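The gripper budget, or where the money went

Quick one before I lose the notes. Several people asked what the hand-held kit costs us to run and whether they should do the same, and I keep sending the same half answer, so I'm writing the long one once and then pointing at it.

Short version: buy two, budget for three, and put more into mounts and cables than feels sane.

Longer version follows. Tea going cold.

Background for anyone new. Small outfit, four of us on a good day, working on a mobile arm that has to get itself through ordinary buildings. Doors mainly. Lever handles, knobs, those horrible sprung fire doors. We don't have the arm yet. Plan was always to collect the hand data first with hand-held grippers, camera on the head, and get the arm when there was something worth putting on it. I still think that's the right order. It's the cheap half first. Cheap-ish.

The original budget was one line. I'm not joking, one line in the spreadsheet, "grippers, pair", and a number next to it. Cremilda Lins looked at it in May and asked where the spares were. I said what spares. She went very quiet and made a new tab.

So. The new tab.

Grippers

We had two quotes. Dindeck would do a finished pair, assembled, markers fitted, 1,299 delivered. Figueiredo would sell us the parts as a kit for 694 and we'd put them together ourselves. On paper that's no contest, and I was all for the kit. I like a kit.

Cremilda's tab had a column I hadn't thought of, which was our own hours. Once you put those in the gap shrinks a lot. It doesn't close! But it shrinks, and it shrinks most in exactly the weeks when we had the least time to spare. We went with Dindeck for the first pair and a Figueiredo kit for the second, so that we'd learn to build and mend one without everything stopping while we did.

I'd do that again. The kit took two evenings and a morning, and a fair bit of swearing over the trigger linkage, but now I know what every screw in it does. When the finger on the bought pair started to stick I had it apart and back together before lunch. If we'd only had the bought ones I would have boxed it up and posted it and waited.

If you can only afford one route – kit if you have a patient person, finished if you don't. I am not always the patient person.

Fingers

Separate heading because they are a consumable and I had them down as hardware. They wear at the tips. They get nicked on lock plates. Soft fingers are lovely on a lever and then somebody catches one on a strike plate and there's a bit missing.

Put them in monthly. Not once at the start. We were ordering in ones and twos and paying postage every time, which is stupid, and now we order a bag at a time and it sits in the drawer. Also check who prints them. The first replacements we got were a touch stiffer than the originals and we didnt notice for a week. Whether that matters to the data I don't know. I'd rather not have to wonder.

Head camera

Spent too long on this. Went round and round on lenses. In the end the camera was the easy bit and the strap was the hard bit. A camera that sits right on me points at the ceiling on Cremilda. Budget for two straps, different sizes, and time for fitting. Look at the view on a screen before every run, hands up in front of you, both markers in it. Takes a minute.

Angle matters more for doors than it did for our table stuff. You stand close. You look down. Handle ends up high in the view, hands low, and if the camera's tipped a bit too far you lose the handle altogether and you've recorded a very nice floor.

Markers

Cost nothing. Print them, stick them on the cubes. Cost nothing and caused the most bother, so they get a heading. Matt paper. Matt! I used the glossy stuff from the cupboard and had glare on every other clip under strip lights. Reprinting them was pennies, the day it cost us wasn't. Check the size is right once they've come out of the printer as well, ours had quietly scaled to fit the page.

Cables, mounts, the boring tab

This is where I went wrong by the widest margin. I had 500 set aside for "sundries" and thought that was generous. It went on cables, clips, a second charger, velcro, a bag that fits it all, more cables. Then it was gone.

Cables fail. They fail at the plug end, where they bend. You're moving your arms all day with a cable along one of them, of course they fail. Buy decent ones, buy right-angle plugs where there's room, and leave a loop of slack so the pull isn't on the connector. Buy spares the same day, not when the first goes, otherwise you're in a car park with a dead lead and a building you've got the use of until four.

I'd now put that line at double. Cremilda would say more.

Storage

Forgot it entirely. It's video, it's big, you want two copies. The first drive filled up much quicker than I'd guessed and I was deleting old test clips on my phone hotspot like an idiot. Two drives, one stays at the office, one travels. Label them. We have a naming scheme now. We didn't, and there is a folder called "new new doors" that I am still scared of.

Somewhere to do it

People leave this out. Doors are free to look at but not free to borrow. We needed lots of different ones, and the five in our own unit ran out fast (you get very good at your own doors, which is no use whatsoever). We asked about a bit. Plestemance, the serviced offices by the ring road, let us have empty suites between tenants, and that has been the best thing in the whole plan. Tiled floors, lever handles, long corridors, no one wanting to get past with a trolley. We pay them a small day rate and buy the biscuits.

Travel goes in here too. Parking. Sandwiches. Put it in, it adds up, and if it's not in the sheet it comes out of your own pocket and you get grumpy. 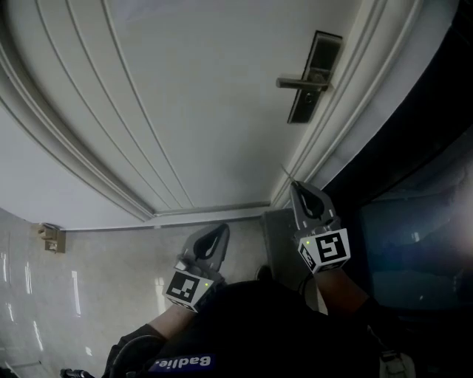 One gripper in each hand, panelled door, lever handle on the right.

Doors like that one are good value, for what it's worth. A lever and a keyhole on the one plate, so there's something next to the handle for the model to muddle it up with. Shiny floor. Shiny floors are a pain but the real buildings are full of them so we don't go out of our way to avoid them. I keep a simple sheet for each door – handle type, which side, which way it swings, floor, lights on or off – and fill it in before starting because I will not remember after. If you're planning days, plan by type of handle and not by building. We ended up with far too many levers early on and had to go hunting for knobs.

Software

Ondorach for the sorting and syncing. We're on the smallest plan, paid monthly. I was tempted by the yearly discount, and Cremilda said see if we still like it after 3 months, which was fair. We do like it. Exports are slow. Will probably go yearly now. If you've someone who enjoys writing scripts you could skip this line altogether, but then go back to the hours column and be truthful with it.

The arm

Still to come, and the reason the rest has to be tight. I've got it down as its own tab with its own pot and we don't dip into it. That was the only rule we agreed at the start and so far we've kept it (one wobble, over a very nice camera).

Things I've added under the arm since first draft: delivery, which for something that heavy is a proper cost. A base for it to stand on. The charger, sold seperately by two of the three suppliers I've spoken to. Insurance. Somebody's time to get it going, and I've put a month and am already nervous about it. And a set of the same fingers we use on the hand-helds, because if the arm turns up with different ones then a good deal of what we've collected is a worse match than it needed to be. Ask your supplier about that before ordering. Ask for a drawing of the mount, too. One lot sent a brochure when I asked, which told me plenty.

I've not picked one. Leaning towards the lighter of the two front runners, it can manage a lever easily and I'm less sure on a heavy fire door. Then again I struggle with some of those myself. We may rent for a month first. The rental quote is in and it's not silly money, though you lose the deposit if you drill anything into it, and we'd need to drill something into it. Have emailed to ask.

What I'd tell myself in May

Do the spares column first. Put your own hours in. Fingers, cables and storage are monthly. Ring three office landlords before you buy anything at all, as the space took longer to sort than any of the kit.

And leave something at the bottom with no name on it. Ours is a tenth of the total. Cremilda wanted more, I wanted less, we've spent half of it.

A couple of people asked for the spreadsheet. I'll tidy it up and take the suppliers' discounts out, then it can go here. Might be a week or two, we've got Plestemance's third floor until the new tenants move in and I want every door on it done before they do.

Comments are open. If anyone has a good source of right-angle leads, short ones, please say.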